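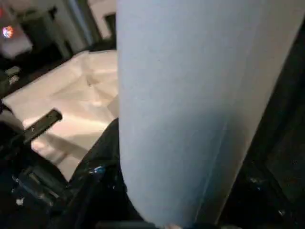
Gripper holding a light blue roll, view from the wrist.

Visit to the Fliltthorpe robot lab
20 Feb 2018

Our group went to the Fliltthorpe lab for the automation unit of the course. The demonstration was about two-arm handling of household objects. We were asked to write down how the arms share a job and what makes it hard.

The staff use a program called Tirum to log each run. They had 272 runs on file before our visit, and 159 of those were marked as complete.

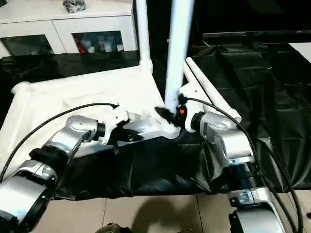

Soft material is the main problem. A tube keeps its shape when it is gripped, but a sheet folds, and the arm has to find the edge again. The staff told us Nuvolora, the next version of the software, should deal with this better. It is due in April.

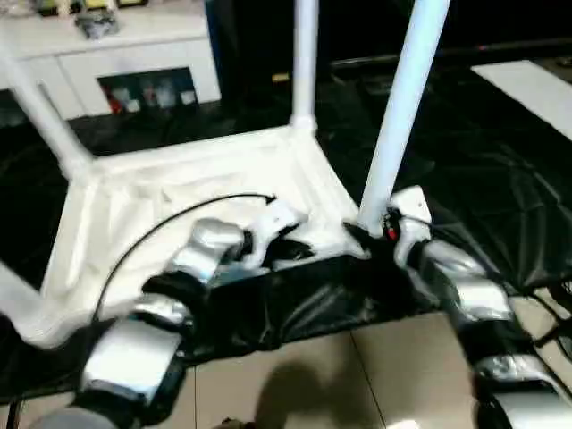 Both grippers at the base of the white frame, with black sheeting underneath.

Parts that stay stiff are easier to plan for. The arms still have to agree on speed, or one pulls against the other.
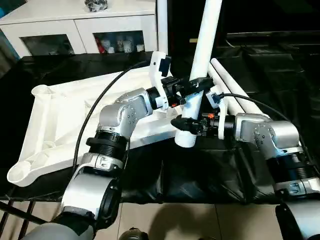

Two arms holding one white pipe, left gripper higher than the right.

For our own project we will use the Cortés simulator with 2 arms and a single pipe. We plan 125 trials and will compare grip heights.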